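The Arm Does the Lifting, and the Staff Should Do the Deciding

Opinion, 31 July 2022

When Riltetti brought its first robot arm into the Verka packing hall in February, management described the change as a matter of equipment. 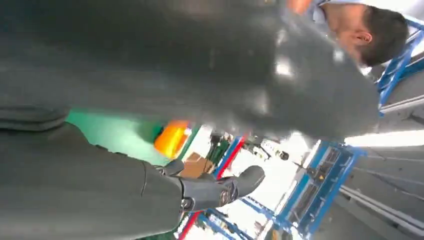 It was a change in people's jobs, and it should have been discussed as one from the start. Six employees were moved from packing to tending the arm. Their pay stayed the same. Their duties did not. A packer who once set her own pace now watches a machine, clears its faults and answers for its output.

Riltetti deserves credit for keeping all 164 positions at the site. Fewer boxes are lifted by hand, and the older staff have welcomed that. The company's training, however, consisted of 15 hours with the supplier, Pokis, most of it on safety stops. Very little time was given to how the arm is taught a new task, and so each change of product still waits for an outside technician.

The Choi plant took a different course. Operators there were taught to adjust the programs themselves, and the added skill was written into their job grades. The plant set aside $4000 per operator for this purpose - a modest sum beside the price of the machine.

Riltetti plans to install a second arm at Verka. Before it does, the company should agree with its employees on training, grading and the right to stop the line without penalty. Those terms belong in the purchase plan, with the same standing as the floor space and the power supply.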